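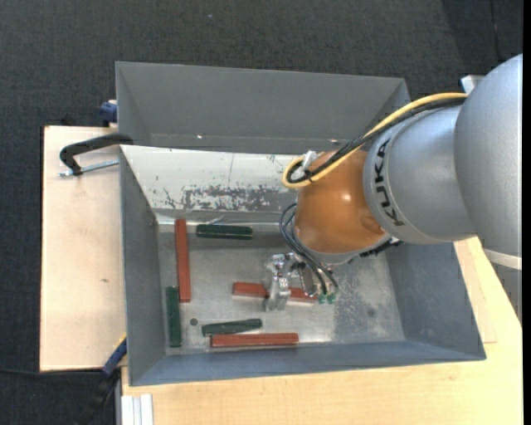

On June 4, 2021, Luren wrote:
> Has anyone sorted out the bar bins yet? I went looking for a green one
> and had to lift out half the reds to get at it. Can we please go
> back to one colour per bin? There's a second grey bin right behind the
> first, so I don't see why they all have to share. Also, are the two
> colours the same length or not? The Stirklow sheet says 60 mm for
> both and I don't believe it.

Hi all,

I'm afraid the mixing is my doing, so sorry about that! I like having both colours in the front bin because when I'm making up sets I want a red and then a green, and reaching over to the back one every time gets old very quickly (my shoulder isn't what it was). But I do see it's a pain if you only want the one sort.

How about this - reds and greens stay together in the front bin while we're doing the Daser order, and once that's gone out we split them, greens to the back. The order is 40 sets and I've got 2 left to check, so we're not talking about months. If it drags on till September you may all shout at me.

On the lengths, the Stirklow sheet is the old one. Both colours should be 75 mm now, and if you find a short one please don't drop it back in with the others, put it on my shelf with a bit of tape on it. I found one last week that had clearly been through the wars and I'd love to know where it came from.

One more thing while I'm here - please lay the bars down flat when you put them back. The sides of those bins slope, and a bar that's been left leaning always ends up underneath something else.

Does anybody still have the lids, by the way? Bùi used to send them with every bin and I can't find a single one.

Cheers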